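Workshop Gallery: The Block Bins at Skedance

Skedance is a one-room toy library and repair shop. We lend out building sets, puzzles and board games, and we fix what comes back broken. The page started as a notice pinned by the door for people who wanted to know how the block sets are stored and sorted. It now lives online because the notice kept getting covered up.

The building blocks are the most borrowed thing we have. Last January we listed 475 blocks on the shelves. After the Ferraro donation the list stood at 606. They come in plain rectangles, half lengths, arches and a few odd wedges. Red and green are the colors we have the most of, and they are also the ones that come back in the wrong sets.

How the sorting works

Returned sets are tipped into a divided bin on the table. A divided bin is easier than two separate ones. You can work on one side and move pieces across as you check them, and nothing rolls off the table. Blocks with a chip or a raised edge go to Feven Lencho for sanding. Blocks with loose paint go in the Sustard tin under the window and wait there until we have enough to make a repainting afternoon worth setting up.

We do not wash the blocks in a sink. A damp cloth and a dry cloth are enough. Please do the same at home if something sticky gets on them. Soaking raises the grain and the paint lifts at the corners.

Each set goes out in a cloth bag with a card. The card lists the pieces by color and shape. If you are missing one, write it on the card and bring the set back anyway. We keep spares for the plain rectangles. Arches are harder to replace, and Fulvio Carbone cuts those when he has the right scrap.

About the bins

The gray bins are older than most of the toys. They were storage bins at Joketti before the shop there closed, and Manuela Zuccaro asked for them when the shelves were being cleared. They are scratched and scuffed in places from years of blocks being tipped in and pushed around. The scratches do not hurt the blocks. We checked one for rough spots before we began using it and filed down a corner.

People have asked about lining the bins with felt. We tried it in 2 of them. The felt held dust and bunched up under the blocks, so it came out again after 3 weeks.

Borrowing

Sets go out for three weeks and can be renewed once. Bring the bag, the card and the pieces together. Returns are taken until five in the afternoon, and anything left outside the door after that may get rained on.

The gallery

Only one picture is up at the moment. More will go in when the shelves have been relabeled.

Rectangular red blocks and green blocks in the front side of a divided bin. The back side is the one we move checked pieces into. 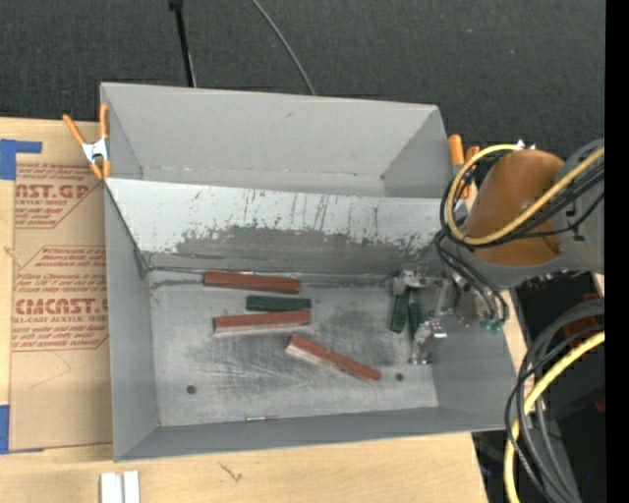

Jhosep Castaño wrote to ask whether the green blocks could be lent separately from the red ones, as his daughter builds only hedges and has no use for the rest.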